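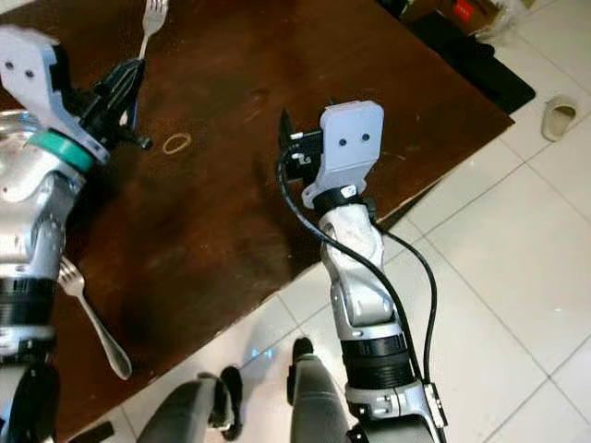 Two forks and a rubber band on the dark table.

Bundling cutlery with rubber bands: your questions

4 min read

Every June, when people start packing for picnics, campsites and rented cottages, the rubber band tip comes round again. Put a band round your forks, it says, and your cutlery problems are over. I have my doubts. These are the questions that reach us most at Trirdale, with the answers as I see them after a fair few years of packing kitchens into boxes.

Do I need to band my cutlery at all?

Probably less than you've been told. If it's going from a drawer to a box and back to a drawer on the same day, a tea towel rolled up tight does the job. Bands earn their keep when you want sets kept apart, say your own forks from the ones that belong to the cottage.

Is it worth banding only two forks?

It can be done, and it's a decent way to practise. Two forks slide against each other more than a bigger bundle does, though, and a loose band will let one slip out. I'd wait until you have five.

Tines together, or top to tail?

Tines together. The top-to-tail method is supposed to save space. I tried it with our Weidemann set and saved nothing I could measure. What I did get was tines at both ends of the bundle, so there was no safe end to pick up.

Where should the band go?

On the handle, a little below the neck. Lower down, where many handles widen, it seems secure but tends to creep up towards the thin part and go slack. Up among the tines is worse. The band catches, and you end up picking rubber out of the gaps.

What size of band?

A small, thin one, wrapped twice. The big ones sold for box files need so many turns that you'll give up. You don't need "cutlery bands" either. Drutavow sells a pack of 30 in a tin, and I can't find any difference between those and the ones the post comes in, apart from the tin.

Do rubber bands mark stainless steel?

People say so with great confidence. Over a weekend, I've never seen it. Over a whole winter in a damp shed, I have had a dull line across the handles, and it came off with washing-up liquid and a bit of effort. Silver plate is a different matter. Rubber can tarnish silver, so use cotton tape or cloth and don't argue with it.

Should the forks be dry first?

Yes, properly dry. Stand them up in a jug for an hour if you're not sure. Banding damp forks and then blaming the band for water spots is very common.

Can I do it one-handed?

I've read that you can. Solange Barbosa wrote in to say she loops the band over two fingers, pushes the handles through and twists, all with the one hand. I have had 87 goes at this, or it felt like it, and my forks end up on the floor. Hold the forks upright in one hand with the handle ends resting on the table, and put the band on with the other.

Will it scratch my table?

The band won't. Forks might, if you drag them. An old table that already has its scuffs isn't going to suffer much from a few more, but on anything newly polished, put a cloth down before you start.

Do knives and spoons go in the same bundle?

Keep them separate. Spoons nest and will happily share a band. Forks more or less nest. Knives don't, and a sharp one will go through the rubber sooner or later. Wrap sharp knives in cardboard and tape it.

How long does a band last?

Less time than the packet suggests. Heat and sunlight make them brittle, and a band that has sat on a windowsill may snap the first time you stretch it. Pull it gently before use. If you see little cracks, bin it.

Are silicone straps better?

They last longer and they cost more. We were sent the Nerau ones, which grip well enough, though they're too thick to wrap twice and come off thin handles rather easily. Vilho Juntunen swears by them for tent pegs, and I'd leave them there.

What do I do with the bands afterwards?

Put them round something straight away, a jar or the handle of a wooden spoon. Left loose in the cutlery drawer they work their way to the back and stick to the liner. Mine took about ten minutes to scrape off with a butter knife, and there's still a mark.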